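Techniques de l'étage, module 3 : Faire et défaire la valise
Polycopié de cours, version de décembre. À relire avant l'atelier (14 h, tenue correcte, mains propres).

Rappel de la séance précédente

Nous avions laissé la valise fermée. C'est, de l'avis général, son meilleur état. La suite du programme nous oblige malheureusement à l'ouvrir.

3.1 La coque rigide

La coque rigide ne pardonne rien. Une valise souple gonfle, se plaint un peu, puis cède ; la rigide refuse de fermer, et le client vous regarde. On la pose à plat, jamais debout contre le lit, et on repère les roulettes avant toute chose : le lourd va de ce côté-là (chaussures, trousse de toilette, le roman de 3000 grammes que personne ne finira en vacances).

Vérifier aussi le sens de la valise. Rizal Mandagi, qui assurait ce module avant moi, a soigneusement rempli une Clallden à l'envers devant toute une promotion. Il en parle encore volontiers, ce qui est courageux.

3.2 Plier, rouler, ou abandonner

Trois familles de textiles, trois traitements :

Les lisses et légers (nylon, doublures, coupe-vent). Ils glissent. Pliés seuls, ils se déplient seuls. On les cale entre deux pièces qui accrochent.

Les épais et doux (polaire, velours). Ils accrochent, justement, et prennent toute la place. On les roule serré, en partant de l'ourlet. Un plaid de 200 grammes mal roulé occupe le volume d'un manteau.

Les repassés. Toujours en dernier, à plat, sur le dessus. Papier de soie Pastex si la maison en fournit, sinon une housse de pressing propre fait très bien l'affaire.

L'étudiant qui pose un vêtement en tas « pour le reprendre après » ne le reprendra pas. Neuf ans d'observation.

3.3 Documents de travail
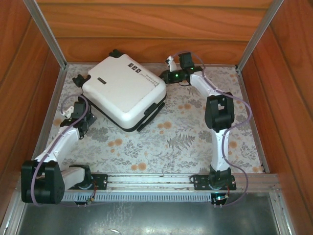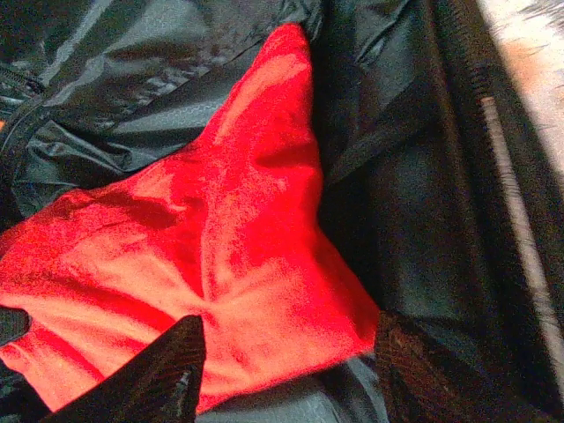

Coque blanche sur la première vue, tissu rouge sur matière sombre et brillante sur la seconde.

Dans quel ordre sortir les affaires quand on défait la valise d'un client ?

On commence par les pièces repassées, qui vont aussitôt sur cintre, puis les épaisses, puis les légères ; les chaussures sortent en dernier et ne touchent jamais le couvre-lit.

Lecture facultative : Craig Galbraith, notes sur le pliage, disponibles au secrétariat.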